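Marble-look everything (a small kitchen update)

So I have been promising a kitchen post since February, and here we are, with the coffee going cold next to me and a tape measure still clipped to my jeans.

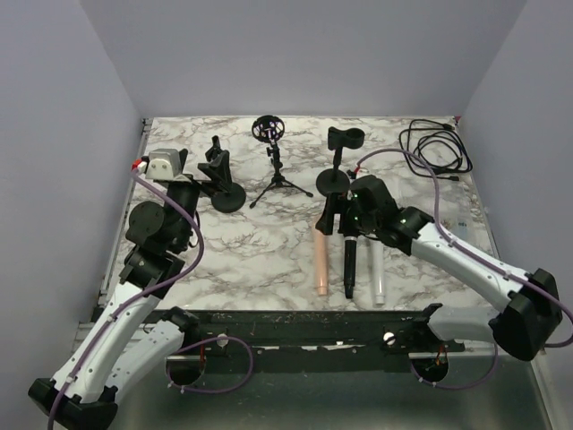 I've gone completely marble-brained, is the short version. White with veins of gray and a bit of brown running through it, because the brown is what stops it from looking like a hospital. I had samples in pure white and gray taped up by the stove for weeks, and every time I walked past in the morning they looked blue. Blue! Add a little brown and suddenly it gets along with my floor, my cutting boards and the old bread box I refuse to part with.

Real marble was never happening. The place over in Grorkville quoted me 800 dollars for the short run beside the fridge, before anybody had talked about cutting a hole or carrying it up my stairs. And I cook with lemons. I also cook with turmeric, red wine and a general lack of supervision, so a surface that needs sealing and babying would last until the first dinner party. What I picked instead is a marble-pattern top from Gindell, and with the edging strip and delivery it came to 455. I can live with that. My old counter was speckled tan and had a burn the shape of Florida next to the toaster, so the bar was low.

Then the walls. I had a whole plan for tile (a whole folder of tile, if you must know) and I ended up painting them pale gray and leaving them alone. The pattern on the counter is busy enough that anything behind it started to argue. I used a Hofstetter kitchen paint in eggshell, two coats, and did the corners with a little angled brush that cost more than I want to say. Do buy the good brush, though. My first corner was done with a cheap one and I can still find it with my eyes shut.

A few things I learned about living with veins and swirls, in case you're shopping:

Crumbs vanish. I mean this as both a warning and a recommendation. I wiped down last night, felt very pleased with myself, then ran my hand across and came up with half a slice of toast.

Dark things look fantastic on it. My black pepper mill has never had such a moment. White mugs disappear a bit, and my clear glass measuring cup I lost for an entire afternoon.

Look at the repeat before you cut. Printed patterns come around again, and mine repeats every 600 millimeters, so I flipped one piece end to end and now the same big vein doesn't show up twice in a row by the sink. It took me 3 tries with a paper template and some language.

Still to do: the gap behind the stove, which I've been stuffing with a folded dish towel, and the shelf. I want one long plain shelf and I've got my eye on a Dostach bracket set in black, but they keep going out of stock the minute I make up my mind. If anyone has used them with heavy plates, please tell me in the comments whether they sag - I have a lot of plates and most of them are the heavy kind.

Next time I'll get into the drawers. There's one I haven't opened all the way since I moved in.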